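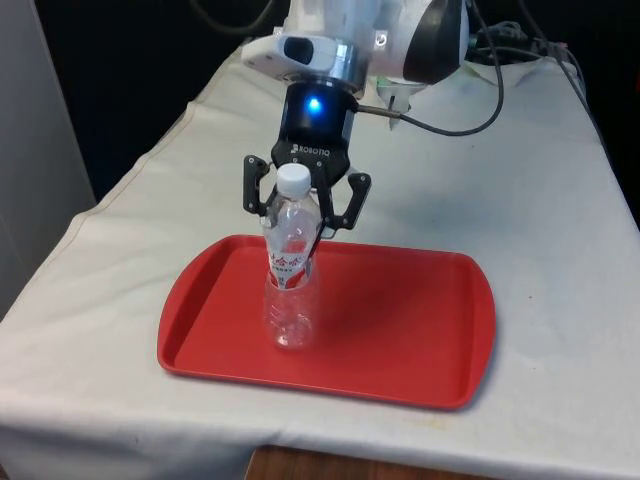 Bottle over the red tray, grip on the shoulder just under the cap.

2021-05-21
Tray task, bench 2. Present: Oksana Marchuk, Tarmo Vanags, me (Aino Laaksonen). Jarmo Leinonen in for the last part.

Goal for the session was to settle the grip height for the bottle before we touch the place routine again. In April we were gripping at the label and the plastic kept buckling inward, which shifted the bottle in the fingers and made it land at a slant. Tarmo's suggestion was to go up to the shoulder where the ridges are.

Set up
Cloth pulled over the table again. Without it the depth picture had holes wherever the tabletop reflected the lights. It slides a bit at the front, so tape it down before the demo. Tray set at an angle on purpose. The task sheet says the tray can be in any orientation and we had been cheating by squaring it up every time.

Force setting down from what we used last month. Speed 500 in Oksana's script (script units, still not converted to anything real, see to-do). Approach straight down, close, wait, lift, move, lower, wait, open.

Runs
First set, grip at label height, for comparison. Same as April. Buckles, tilts, and one fell over on release. Stopped after 5 since we already know this.

Second set, grip at shoulder. Much better. The bottle hangs straight and stays straight when the arm stops. Two things to watch:
- The cap comes up close to the gripper body. If the approach goes too low, the body pushes down on the cap and the arm faults. Happened to Oksana twice. She raised the approach target and it stopped.
- If the approach is off to one side, one finger touches first and drags the bottle across before the other one arrives. It still grips but the place position is then wrong by the same amount.

Third set, tray rotated by hand between runs. Tray detection is fine on color alone, the red is easy against the cloth. The angle estimate flips now and then when the long side and short side get mixed up. Tarmo thinks the rounded corners are confusing the rectangle fit. He wants to fit lines to the long edges and ignore the corners completely. Fine by me, but on a branch please.

Release
Still the weak part. With wait at 640 ms before opening, the bottle rocks when the fingers let go. With 2000 ms it stands still nearly every time, but it makes the whole cycle feel slow and we are scored on time too. Jarmo asked if the rocking is from the lowering move and has nothing to do with the wait. Good question, we don't know. I think we are stopping slightly above the tray and dropping it the rest of the way. Next time, lower in smaller steps and look from the side.

Cable
The gripper cable makes a big loop on the right. It was fine in all the positions we used today, but Oksana tried turning the wrist by hand in freedrive and it pulled tight well before the joint limit. Either clip it to the arm further up or put a limit on the wrist in software. I would do both. The pile of cords at the back right corner also needs sorting out.

Naming
The team vote is still open. Drostov is ahead, Falcão second. Mirjana says she needs one name for the poster and will pick it herself if we keep going.

To do
Tarmo – edge fit for tray angle, on a branch
Oksana – check the approach height into the config file, it is hard-coded in two places right now
Me – lowering test in small steps, write down what the speed number means
Mirjana – ask about other bottle shapes, the rules only say "a drinks bottle"
Anyone – tape for the cloth

Left the arm in the home position, script saved as shoulder_grip. The old label grip version is still in the folder, don't run it by mistake.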